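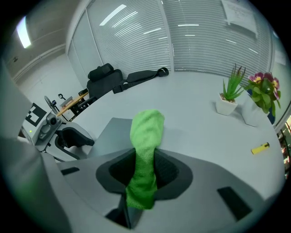
Fig. 1. Green microfiber cloth held in a gray gripper.

What Second Graders Eat Before a Reading Test
Project report by Sidra Mirani

I picked breakfast for my project because I skip it all the time and my grades in morning classes are awful (my mom says these are related). I wanted to know if kids who eat before school remember a short story better than kids who don't.

I worked with 37 second graders at Janjua Elementary in September. Each kid told me what they'd had that morning, then I read them a story called Plaltora and the Goat and asked for everything they could remember. I scored it out of 56 story details. Scoring took forever! Seven-year-olds add a lot of their own goats.

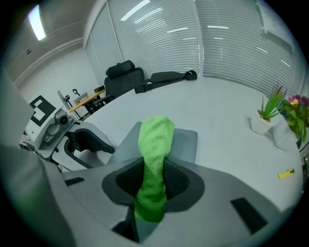 The kids who ate something with protein, like eggs or yogurt, scored a bit higher than the cereal kids, and the cereal kids came out almost even with the ones who had nothing. I really didn't expect that second part. It's a small group though, and I only tested them once, so I wouldn't change anybody's breakfast over it.

My biggest problem was the food diaries. One boy wrote down 2,939 calories for a single bowl of oatmeal, and I had to throw his page out. Next time I'd ask the parents and run the test at 9 a.m. for every group, before snack.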